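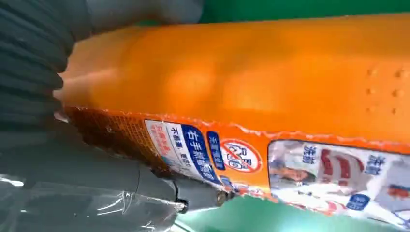 Villanueva Refill accepts most household bottles and pouches, as long as they are clean and we can tell what used to be in them. The label doesn't have to be in English. A bright orange package with a band of Chinese text and icons is fine with us if you can tell us what was in it. What we can't do is fill a container when neither you nor we know what it held. The answers on this page cover our counter on Rivico Street and the Saturday-style pop-up table we run in December at the Bratico market hall.

What can I refill?

Dish soap, laundry liquid, hand soap, shampoo, conditioner, all-purpose cleaner, white vinegar and baking soda. We also carry dishwasher powder, but it sells out and we don't hold it for customers. We do not sell bleach, drain cleaner or anything in an aerosol can.

Do I have to bring my own container?

No. We keep a shelf of donated jars and bottles near the door. They are washed and free to take. If you want something new, we sell glass bottles with pump tops.

What kinds of containers can't you fill?

We won't fill anything that held motor oil, pesticide, paint thinner or pool chemicals, even if it has been washed. We also won't fill drink bottles with cleaning products. A water bottle full of blue liquid looks too much like something to drink, and many of our customers have small children at home.

How clean does it need to be?

Rinsed and dry. A little soap residue is OK if you are refilling with the same product. If you are changing products, wash it with hot water and let it air dry overnight with the cap off. Water left in the bottom can spoil shampoo and hand soap, and it makes powder clump.

Should I take the old label off?

You can leave it on. We put our own sticker over or next to it with the product name, the batch number and the fill month. Please don't peel our sticker off between visits. It saves time at the counter and we use the batch number if a supplier contacts us about a problem.

How do you charge?

By weight. We weigh your container empty, write the weight on the sticker, fill it, and weigh it again. You pay for the difference. Prices are posted per 100 grams on each tank. There is a minimum charge of $3 per visit, not per container.

Can I fill it myself?

Yes for powders and vinegar. Staff fill the liquid soaps, since those taps run fast and the floor gets slippery.

I bought laundry liquid in a pouch. Can I reuse the pouch?

Usually, if it has a screw cap and stands up or can be propped. Pouches that were cut open at the corner can't be sealed again, so we can't fill them. Check the seams at home with some water first. Pouches tend to give out at the bottom fold after a few uses.

Is your laundry liquid the same strength as the one I use now?

Probably not. Ours is made by Zorero and it is thinner than most store brands. Use one full cap for a normal load and two for work clothes. It can be used in high-efficiency machines. Don't mix it with leftover liquid from another maker in the same bottle, as the two can separate or turn stringy.

Do you have unscented products?

The dish soap, hand soap and laundry liquid all come in unscented. Shampoo comes in one scent only, rosemary. The scented and unscented tanks have separate taps and funnels.

Do you take empty containers you can't refill?

We take clean glass jars with lids and pump bottles. We don't take other plastics. The city drop-off on Rivico Street, number 47, takes bottles and tubs, but not pouches or film.

Can I drop off containers and pick them up later?

Yes, up to 5 containers at a time. Put your name and the product you want on each one with tape. Drop off before noon and they will be ready by closing. We keep filled orders for one month.

What if my bottle leaks on the way home?

Bring it back with the receipt. If the leak was from a cap we sold you, we replace the cap and the lost product. If it was your own cap, we can usually find one on the shelf that fits.

Do you take cards?

Cards and cash at the counter. The market table takes cards only.

Is there parking?

Two spaces behind the building, shared with the bakery. Street parking is free after 6 p.m.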